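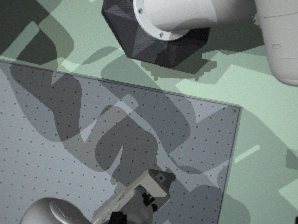
Sim view of the cell - arm base up top, gripper at bottom, gray dotted panel in between. Camo floor texture still on.

08/04/2018

Zavala cell, picking up from Ratih's notes. Goal for today: get the sim cell to agree with the real one before we touch the real one again. Arm has been stopping short on the approach move and Abundio H. wants to know if it's the mount or the model.

Started with the base. Sim had the dark faceted mount piece at the old height, from before the riser plate went in. Real riser is 42 mm. Model had zero. So that explains a lot. Fixed in the cell file, saved as new, old one kept in the Sulik folder in case I broke something else.

Re-ran approach, 300 cycles overnight speed. No joint limit warnings. Before the fix it was throwing one on nearly every run at the wrist. Good.

Panel next. Grid of dots is the reference pattern, and the panel origin was set at the wrong corner. Kittipong says it was always like that and the offset was done in the program. Checked - offset IS in the program, but only in the pick routine, not in park. Moved the origin, took the offset out of pick. Need someone else to read through that change, I did it fast.

Gripper: closing speed in the model was 400, real controller is set much slower. Left it for now, matched only the open position. Don't use sim cycle times for anything until this is sorted!!

Shadows. With the camo texture and the blotchy lighting the dots are hard to pick out over the dark patches. That's on purpose for the vision test but a pain for setup work. Eimear has a plain scene somewhere, ask her. Turning the blotches off by hand takes forever and they come back on reload.

Real cell, 20 min after lunch:
- locked out, air off
- base bolts checked with torque wrench, one was low, the one nearest the cable entry. Retightened, paint marked all of them
- flange screws ok
- wiped down gripper fingers, there was old tape glue on the left one
- cable sleeve rubbing at the elbow, put a wrap on it, needs a propper clip
- fault counter read 109 before reset. Wrote it on the door sheet too

Did not run the real arm. Abundio C. has the pendant key and was over at Broririk all afternoon.

To do
Second read of the origin change (Ratih?)
Gripper speed, get the number off the controller and not from the old spreadsheet
Clip for elbow sleeve, order two
Re-teach park position once origin is agreed. Slow speed, hand on the stop
Recheck that low bolt after a week of running. If it has moved again we pull the riser and look at the threads

Also the backup on the cell PC is from November. Made a fresh one on the Oreck drive, took ages. Somebody please put it on the monthly list, I keep forgeting.

Later - Kittipong tried the new file on his machine and gets the same aproach path as me, so at least it isn't my install. Park still looks off by a bit toward the panel edge. Leaving it for tomorrow.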